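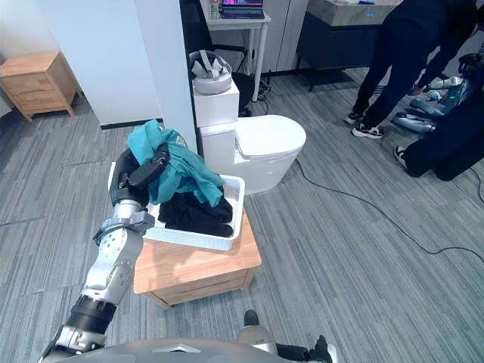

Laundry in a white basket

Shared Laundry at Fasach: A Conversation With the Housing Office
31/03/2019

The Fasach residence opened its shared laundry in February. It serves 523 households in two buildings, Forsberg and Stoltard. The housing office manager met with us to discuss the first weeks of service.

"Residents asked for longer hours before they asked for more machines," the manager said. The room now closes at midnight — two hours later than first planned.

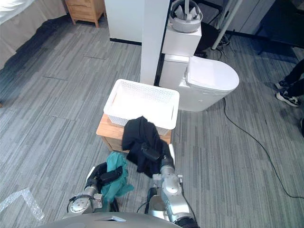 Booking and Fees

Residents reserve a time through Skatar, the building's online system. The office recorded 2,624 bookings in the opening period. "Most people book the evening before," the manager said. "We had expected them to plan by the week." Each household pays a monthly fee of $25.
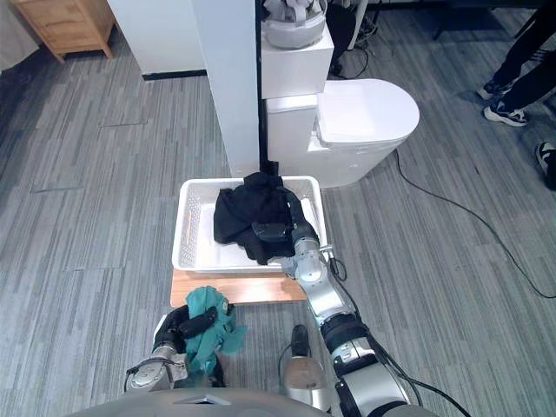
Unclaimed Items

Clothing left behind is kept at the front desk. The manager described the present rule as "generous, perhaps too generous," and expects a time limit to be set. 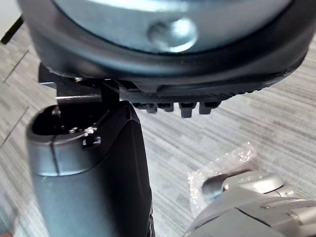

On noise, the manager was more cautious. Tenants on the ground floor of Stoltard have asked for an earlier closing time, and the office has agreed to review the matter with them before the summer schedule is posted.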